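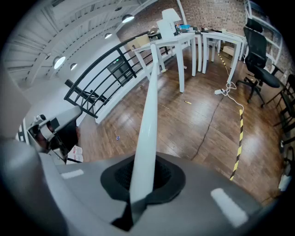

Two white tables on a wooden plank floor, with a cardboard box on the nearer one.

Search the FAQ
Type a question or a product name

Isadance Buds 2: what we know, what we don't, and what we doubt

Every leak about these earbuds gets sent to us several times over, usually with "is this real?" in the subject line. I've put the answers on one page. They'll change when there's something worth changing them for.

Are the Isadance Buds 2 a real product?

Probably. Pimon has a support page in its app that mentions a second model by name, and companies don't usually write reset instructions for things they have no plans to sell. It doesn't tell you when, or how much, or whether the thing that ships will look anything like the renders going around.

When are they coming out?

The date everyone repeats is July. As far as I can trace it, that comes from one store employee's post, which was then quoted by a site, which was then quoted by the same employee as proof. Pimon hasn't announced an event. If you need earbuds for a trip in July, buy some that exist.

How much will they cost?

The leaked figure is $263. It's an odd number and I don't believe it. It looks to me like a price converted from another currency with tax still in it, and I wouldn't be surprised to see something lower on the US box. I also wouldn't be surprised to see something higher. Pimon raised its prices last time and called it "simplifying the range."

Will they really last 208 hours on standby?

Somebody may well get 208 hours out of a pair sitting in a drawer with every feature turned off. Standby time is the least useful number on any spec sheet. Ask how long they play at a normal volume with noise canceling on. The leak doesn't say, and when a leak has a figure for standby and none for playback I assume the playback figure wasn't flattering.

What is the "hearing health" feature?

The claim is that the buds will run a hearing check using software from Medix. Ewan Pomare, who writes our audio reviews, has tried similar checks on other earbuds and got a different result each time he moved to another room. A phone app and a rubber tip that may or may not seal properly are no substitute for an appointment. If you're worried about your hearing, see a professional and leave the earbuds at home.

Does it need a subscription?

Unknown. The app code mentions a "plus" tier. I'd treat any feature listed under that heading as something you'll be asked to pay for, if not on day one then once the free trial runs out.

Will they work with my current phone?

Plain Bluetooth audio should work with nearly anything. The spatial sound mode and the quick switching between devices are another matter. On the first Isadance Buds both were limited to Pimon phones, and the box mentioned it in very small type. Nothing I've seen suggests the policy has changed.

Can I use my old charging case?

No idea, and neither has anyone else who claims to know. The renders show a case with the same outline. A drawing isn't a fit test.

Is the noise canceling twice as good?

Twice as good as what, measured how, at which frequency? The first pair did well with airplane hum and poorly with voices. "Twice" is a marketing word until there's a chart under it.

Should I preorder?

I wouldn't. Some shops are already taking deposits for a product with no confirmed price, and one of them has 600 five-star ratings for it. Consider how those got there. Check the refund terms before you hand over a card number, and take a screenshot of the page.

Do you get paid by Pimon?

No. We buy what we test or send it back. Some store links on our review pages earn us a commission, and those are marked. There are none on this page.

I have a leak. Where do I send it?

Use the contact link at the foot of the page. Tell us where you got it and what you saw yourself, as opposed to what you heard. Blurry photos of boxes are fine, but we won't publish on one alone.

Page maintained by Manaia Lockyer

Contact | Corrections | Privacy | © Lockyer Tech Notes | Back to top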